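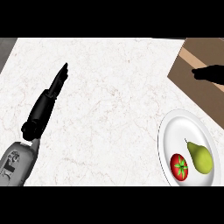

Orkiscombe, 5 Aug 2020

Kitchen is finished except for the trim under the window. Several of you asked what it cost and what I'd do differently, so this is a thread on redoing a small kitchen in an old house. Long one. Mute me if you don't care about drains.

The house is a two-bedroom on Ullel Street. Kitchen had last been touched in the 70s. The cabinets were solid and I kept every one of them. New hinges, sanded, two coats of paint. Best money I spent on the whole job.

Start with the plumbing. I didn't, and I paid for it. I picked paint colors and a faucet first, then the plumber opened the wall and found a galvanized drain you could push a thumb through. Everything stopped for 19 days while we waited on parts and a permit.

The drain came to $488, parts and labor. I thought that was fair. It wasn't in my budget at all, because I had no line in my budget for things behind walls. Put one in.

Counters took me longest to decide. I wanted white marble, the kind with thin grey and reddish-brown veins. I like that it doesn't repeat. Butcher block was second choice.

What people say about marble is true. Lemon juice, vinegar and tomato will all etch it, and sealer does not prevent that. Sealer slows down stains. Etching is the acid dulling the surface. Two separate problems, and the stores mix them up all the time.

If dull spots are going to bother you, get a honed finish or get something else. I asked for honed. Polished looks great in a showroom and shows every ring from a glass.

I got two quotes. The first place wanted me to buy a full slab. The second was Semaan, a small yard out past the rail bridge, and they sell remnants. Raghda Aoun in the office told me to bring a paper template of my longest run and hold it up against the pieces in the yard. Do this. Drawing it on graph paper is not the same.

The remnant was $600 before cutting. My kitchen is small enough that one piece covered both sides of the sink. If yours is an L shape you will probably have a seam, and you should ask where it goes before anyone cuts anything.

Ask who does the sink cutout, too. Some shops include it and some add it on at the end. Get it on the quote in writing. Same goes for the faucet holes, the edge and hauling away the old top.

Check that your base cabinets are level before the template visit. Mine dropped toward the back door. I spent an afternoon with shims and a long level, then another one fixing what I'd done the first afternoon.

Lighting: I used to have a single ceiling fixture and I always stood in my own shadow. Now there are strips under the uppers. Cheap, easy, and I notice them every night - the counter much less so.

Outlets: add more than you think. Have the electrician do it while the wall is open for the plumber. I did get this one right, but only because my neighbor Serena Longo came over, looked at the hole and asked why I wasn't.

Cooking without a kitchen: hot plate on the washing machine, dishes in the bathtub. It's fine for a week. After that we ate a lot of sandwiches. If you have kids, plan to do this while they're at their grandparents'.

The floor I left alone. It's old linoleum and it has a burn by the stove. I'll deal with it in November when the hardware store usually marks down flooring.

One thing I'd change is the sink. I bought a shallow one to save space below and now water goes everywhere when I rinse a sheet pan. Get the deep one.

Another is the paint. I used a matte wall paint near the stove and it's already holding grease marks. Satin would have wiped clean.

Replying to a few at once: no, I didn't move the gas line. Yes, the permit was needed for the drain. The green on the lowers is called Faluvari and it looks darker in the can.

Trim goes up when the lumber comes in. I'll add the paint and hinge receipts to this thread once I find the folder.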